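Mausarm, zweites Kapitel

Mai 2019

Drucken | Per E-Mail senden

Im Oktober hatte ich geschrieben, dass mein rechtes Handgelenk wieder in Ordnung sei. Das war zu früh. Seit dem Winter zieht es wieder, vom Daumenballen bis fast zum Ellenbogen, und zwar vor allem an Tagen, an denen ich lange übersetze und viel zwischen Fenstern hin und her springe.

Die Hausärztin hat sich die Hand angesehen und gefragt, wie ich sitze. Ich habe gesagt: normal. Sie wollte, dass ich es vormache. Danach war klar, dass ich die rechte Schulter hochziehe, sobald ich nach der Maus greife. Der Stuhl war zu niedrig für den Tisch. Der Tisch ist ein altes Modell von Stakolwood und lässt sich nicht verstellen, also habe ich den Stuhl höher gestellt und mir eine Fußstütze besorgt. Das hat schon einiges gebracht.

Dann die Tastatur. Meine alte hatte einen Ziffernblock, den ich so gut wie nie benutze und der dafür sorgt, dass die Maus weit rechts liegt. Die neue ist von Neltora und gut 12 Zentimeter schmaler. Man merkt das nach einem Tag. Der Anschlag ist mir etwas zu weich, und die Umlaute liegen minimal anders, ich vertippe mich beim ü immer noch. 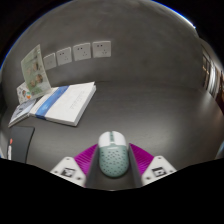
Am meisten geholfen haben aber die Pausen. Ich habe zuerst ein Programm ausprobiert, das alle 18 Minuten den Bildschirm abdunkelt. Das habe ich nach zwei Tagen wieder gelöscht, es kam immer mitten im Satz. Jetzt steht eine Küchenuhr auf dem Regal hinter mir. Wenn sie klingelt, muss ich aufstehen, um sie auszustellen. Dann kann ich auch gleich die Arme ausschütteln und Wasser holen.

Außerdem lerne ich Tastenkürzel. Fionnuala Foley, mit der ich mir früher das Büro geteilt habe, hat mir ihre Liste geschickt. Darauf stehen um die 10 Kürzel, die sie jeden Tag braucht. Die Hälfte kannte ich nicht. Zwischen Wörtern springen, ganze Zeilen markieren, Fenster wechseln - das geht inzwischen ohne Nachdenken. In der Tabellenkalkulation greife ich noch dauernd zur Maus.

Mit links habe ich es auch versucht. Für Mails und zum Lesen reicht es, beim Markieren von Text werde ich ungeduldig und wechsle wieder. Vielleicht ist das eine Frage der Übung. Dehnübungen mache ich morgens, abends vergesse ich sie meistens.

Die Schiene von Modby, die ich letztes Jahr gekauft hatte, liegt wieder in der Schublade. Die Ärztin hält bei mir nicht viel davon. Wer sie haben möchte, kann sich melden, Größe M, rechts.

Kommentare (3)

Hollis Whitlock
Das mit der Küchenuhr mache ich nach. Bei mir war es der Laptop auf dem Sofa, seit ich das lasse, ist es besser.

Regina
Wie heißt die Tastatur genau? Gibt es die auch mit Kabel?

Yazzie
Ich hätte Interesse an der Schiene, falls sie noch da ist. Schreibe dir eine Mail.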